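Sorting Out the Small Stuff: How I Finally Got On Top of Bits, Pieces and Odd Parts

January 21, 2021

My kitchen junk drawer stopped opening right before the holidays. Something had wedged itself up against the frame and I had to work a butter knife in there for ten minutes before it let go (it was a potato masher, if you're curious). That was the push I needed, and I've spent the first part of this year going through every drawer, tin and shoebox in the house that holds small things. Screws, buttons, game pieces, building sets, picture hooks, the feet off a couch we gave away. All of it!

A few of you have asked how I went about it, so I've written it all down while it's fresh.

Start with one container

I know you want to tip everything out at once. I did that the first time and we ate dinner on our laps for three nights. Now I take one drawer or one box, empty it onto an old bedsheet, and put everything from it somewhere before I touch the next one. The sheet is the best part of the whole system – when you're down to crumbs and fluff you pick up the corners and shake it out over the trash.

Muffin tins for sorting

A 12-cup muffin tin is perfect for the first pass. I have two old ones with the coating coming off that I'd never bake in again, and they live in the garage now. Don't label anything yet. Your categories will change as you go, and mine changed about a dozen times. I started with "screws" and ended up with wood screws, machine screws, drywall screws and a cup I call "came with a lamp."

Keep a magnet in a sandwich bag for pins and tiny nails. Run the bag over the pile, turn the bag inside out around what you picked up, and pull the magnet away. My neighbor Aldo Ferraro showed me that one over the fence and I've been using it for sewing pins ever since.

Jars, and which ones to skip

Baby food jars are the classic and I still love them. Spice jars are good too if you wash them twice (cumin hangs on). I'd skip anything with a narrow neck, like an olive jar, as you'll never get your fingers past the rim. For bigger quantities I use the flat plastic tubs that lunch meat comes in. They stack nicely, you can see what's inside, and they cost nothing.

One warning on glass jars in the garage: keep them below shoulder height. I learned this with a jar of finishing nails and I'm still finding them with the broom.

Labels that stay put

Masking tape and a marker will do for a month or two. After that the tape gets brittle and falls off in the cold. What's worked for me is a strip of white paper under clear packing tape, with at least half an inch of extra tape at both ends. Print in capitals, please. My handwriting is bad enough that I had a tub marked "hinges" that my husband read as "fridges" for a whole summer.

Put the label on the container and never on the lid. Lids wander.

Cleaning plastic pieces

Most building toys and game pieces can go in a mesh laundry bag in a sink of warm water with a squirt of dish soap. Swish, leave them 9 minutes or so while you do something else, swish again, rinse. Keep the bag out of the dishwasher if you don't know what the plastic is, because the heated dry can warp thin pieces. An old toothbrush gets into grooves and corners, and a cotton swab is better for holes. Dry everything flat on a towel overnight before it goes in a lidded box, or you'll get that swampy smell.

For sticker goo, a little cooking oil on a paper towel, wait, rub, then wash with soap. Try it on the back first.
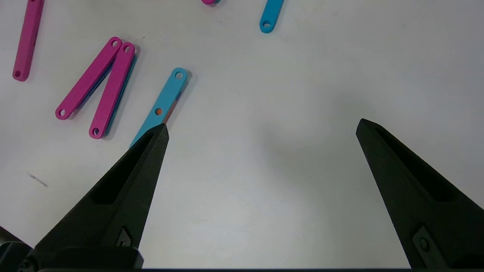
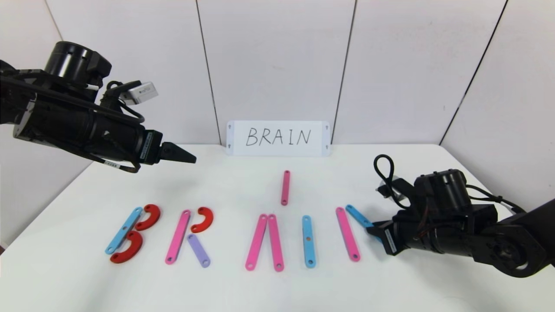
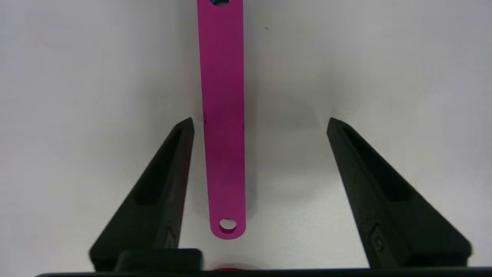 Building pieces were the category I dreaded most, and they went fastest once I quit sorting by set. I sort by shape first and color second. Shape is what you're hunting for when you're putting something together, and color is only what you're hunting for when you're being fussy. Flat bars with holes, like the magenta one, are easy to keep together on a loop of string or a shower curtain ring through the end hole. Hang the ring on a cup hook inside the closet door and you've freed up a whole box. They're good for more than the instructions say, too. Spelling out a word with them from a card, the way BRAIN is done there, is a nice rainy afternoon for a kid who's just learning capitals, and any straight pieces will do – craft sticks, clothespins, dry spaghetti if you must.

What to let go

I gave myself a limit of 200 loose screws, total, and anything past that went in a coffee can for Joana Prata, who builds birdhouses and can't get enough of them. Keys that fit nothing in the house went to the scrap metal bin. Single puzzle pieces I held onto until June last year, and not one of those puzzles ever asked for them back, so out they went.

Buttons I can't part with. I have two jars of my grandmother's and I'm not sorting those, I just like to run my hands through them.

Next up is the cord box. If anybody has a good way to store extension cords that doesn't involve a hook on every wall, leave me a comment, I'm all ears!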